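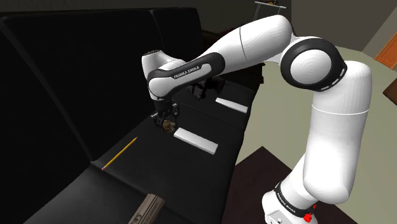

By Spyros Delić
Last updated: Oct 2, 2022

Lomholm closed out the home schedule with a 4-2 win over Nuttall, and Remigiusz Nowicki got the hit that decided it. His two-run double in the seventh broke a 2-2 tie and was the 300th hit of his career with the club.

Nowicki, who plays first base, came into the game batting .309. He had gone without an extra-base hit in his previous six games and struck out in his first two trips to the plate.

"I was late on everything early on," he said. "The third time up I shortened my swing and got one I could reach."

Nuttall scored twice in the second on a walk, a bunt single and a line drive to the gap in left. Lomholm got one back in the third on a sacrifice fly and tied it in the fifth when the Nuttall shortstop threw wide of first with two outs.

The bullpen handled the last four innings and gave up one hit. Nuttall put the tying run on base in the ninth - a leadoff walk and a hit batter - before a double play and a pop-up to second ended it.

Attendance was 3653, the best for a home game since the August series with Masero.

Lomholm finishes the regular season at Tokau, with two games left to play. One win is enough for second place and a home game in the first round. If Lomholm loses both and Masero wins out, the first round opens at Masero.

Left-hander starts the first game at Tokau. The second starter has not been named. Tickets for a possible home playoff game go on sale the morning after the Tokau series ends, at the ballpark window only.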